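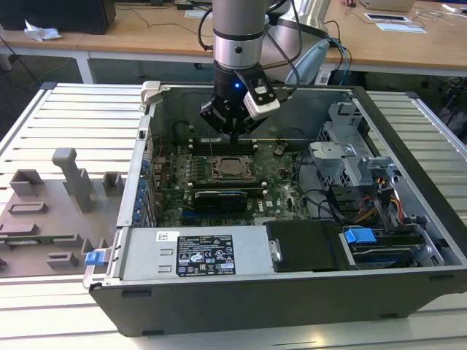
Cecilia Bonsu wrote after last month's page: Please, somebody go to the Viklow Hall open day and report back on whether the balcony sounds as good as people claim. I've only ever had floor tickets and I need to know if I've been doing it wrong all these years.

Well, Cecilia, I went, I climbed every stair in the place, and yes, you should be buying balcony! I'll get to that.

Doors were at 10 a.m. and the line already went past the bakery. Viklow went up in 1812 as a grain exchange and didn't hear an amplified note until long after that, and you can still see where the traders' windows were bricked in along the north wall. It holds 2980 with the floor standing, which surprised me, as it never feels that big when you're squashed up against the rail singing your head off.

Our guide was Elikem Sulemana, who has mixed sound there for years and talks about the room like a favorite uncle. He took us first to the mixing desk under the overhang and played the same short drum loop with the curtains open and then with them drawn. Wow. Open, the snare came back at you a beat late and kind of splashy. Drawn, it was tight and dry and you could hear the stick. I've been to so many shows in that room and never once looked at the curtains. 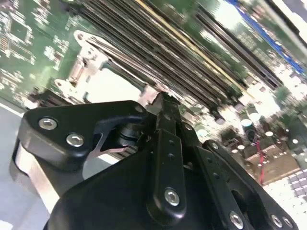 Getisia Live Music Club – Visits & Road Trips

After the desk we got the backstage loop. The dressing rooms are tiny (I mean tiny, my kitchen is bigger) and the walls of the hallway are covered in set lists taped up by the bands who played them. I found the one from the Ametepe show in April, with the encore crossed out and a completely different song scribbled in. Akua Adjei and I had argued about that encore all the way home, so I was very happy to text her a few words about who was right.

Then the balcony. It has 521 seats, all fixed, and the rake is steep enough that a tall hat in front of you won't matter. We were allowed to sit wherever we liked while Jekach ran through part of their set for that night. They played 3 songs, with stops and starts, and it was my favorite half hour of the whole trip. The singer kept asking for less of herself in the monitors, and the bass player practiced one fill over and over until it sat right. From the fourth row up there the vocals were so clear I caught a line I've been singing wrong since their first record.

The far ends of the balcony are another story. Iddrisu Quansah tried the last seat on the left and said the bass got boomy and the guitar nearly disappeared. Stick to the middle blocks – the side ones cost the same, by the way. 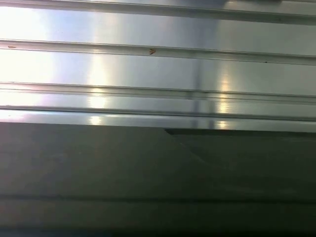
Silver metal with raised ridges, up close

Lunch was soup and rolls in the lobby bar, decent and cheap. Sanne Van Acker won the raffle and came home with a signed drumhead, and she let us all hold it on the train.

If you go next time, the stairs are steep and there's no elevator to the balcony, but the desk demo is all on the floor level. Bring earplugs for the rehearsal. They had run out at the door by noon.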